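### 3.2 Cable upkeep

The Clelell cell has two arms, and its cables retire early. Escobar reroutes them every 100 runs and has opinions about whoever routed them first. 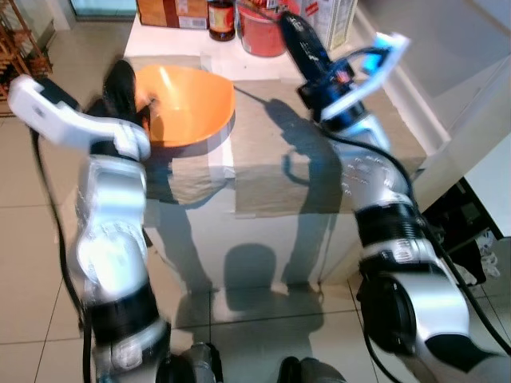
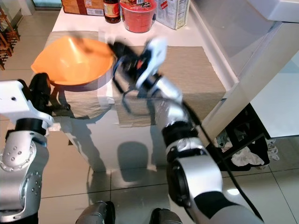
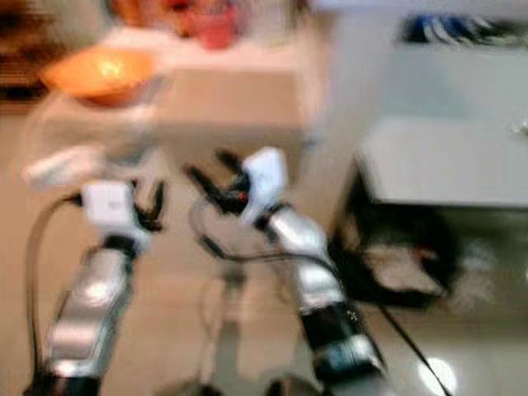

**Figure 3.** Both arms at the table with the orange bowl; a black cable runs along the right arm in each view.

Slack is set with the elbow fully bent. We set it straight until May, which cost us 3 connectors and Bermúdez's goodwill. Spares are kept in the drawer marked "misc."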